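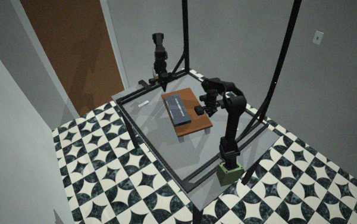
I finally moved the house off the flat network in November. Everything had sat on one subnet for years, including the doorbell, the printer and a heating controller from Hegarty that talks to its maker every few seconds whether the boiler is on or off. My logs showed 3,855 outbound lookups from it in a single day.

The new layout has three VLANs. Trusted machines are on 8, guests on 20, and anything with a cloud account goes on 66. The router is an old Trodinau box with 2 ports, one for the fibre and one carrying all the tagged traffic. 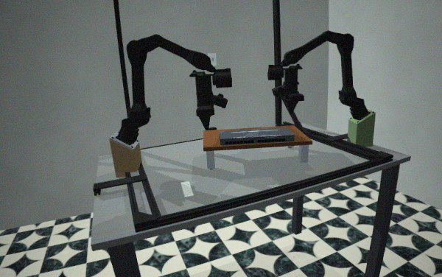
DHCP caused most of the trouble. The Trodinau hands out leases per VLAN, but the setting for lease time is global, and I wanted short leases for guests only. I ended up turning its server off and running a separate one on the file server, with a relay for each subnet. Renewals now work as they should. The relay address must match the gateway on that VLAN, a detail the manual puts in a footnote.

Printing from the trusted side needed mDNS to be reflected across. I used Gravar for that, limited to the printer service types. Left at its defaults it also passed on every speaker and television in the house, and the phone took around ten seconds to draw up its list.
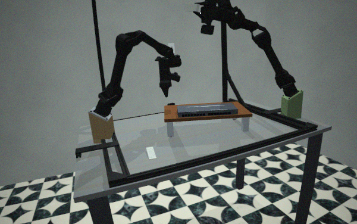 A flat grey network switch on a low platform.

The firewall rules are short. 66 can reach the internet and nothing local except DNS and time. 8 can open connections to 66, and replies are allowed back. Guests get web traffic only.

Still to do: IPv6, which I have left off everywhere except 8, and the Jestuvell door sensor, which drops its connection whenever the access point changes channel. I have fixed the channel for now.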